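3.2 Materials and Setting

Packing and unpacking of shared food supplies was studied at two sites, the Drendier residence hall and the Benavides community house. Both sites receive dry goods by parcel and store them in a common kitchen. Residents were asked to handle each delivery as they normally would, with no instruction on the order of items or on where to put them down.

Snack goods were treated as a separate class. Unlike cans or jars, a puffed bag has no stable face. It leans on its neighbors, slides when one of them is moved, and hides the print by which a person would usually tell one flavor from another. Bags were therefore coded by main color and by position in the pile – upper, lower or tucked behind – and brand names were left out of the coding sheet. A bag counted as hidden when another item covered any part of its front panel.

Each session was limited to 30 minutes and used one table. Table coverings already in use at the sites were kept, including patterned ones, as residents reported that a bare surface made the task feel like a test. Shipping boxes also stayed on the table if residents left them there. In the pilot sessions held in December, the box often served as a back wall against which bags were rested, and this use was added to the coding sheet under the heading "support."

Figure 4 gives an example of a mixed pile. Two orange bags and a yellow one are part of the heap, with a pale green packet tucked behind the yellow bag and the brown box standing behind the group. Under the rules given above, the green packet was coded as "tucked behind."

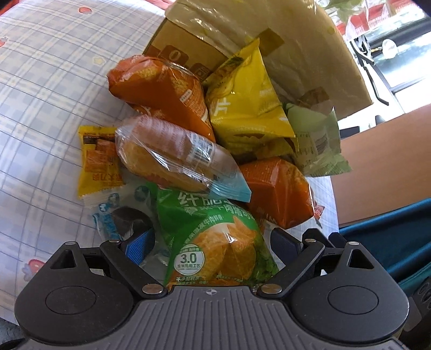

Figure 4. Packaged snacks in a heap in front of a cardboard box, on a checked tablecloth with a strawberry print.

Piles of this type were compared with those in which residents had sorted the bags into rows. The comparison is reported in Section 4.1.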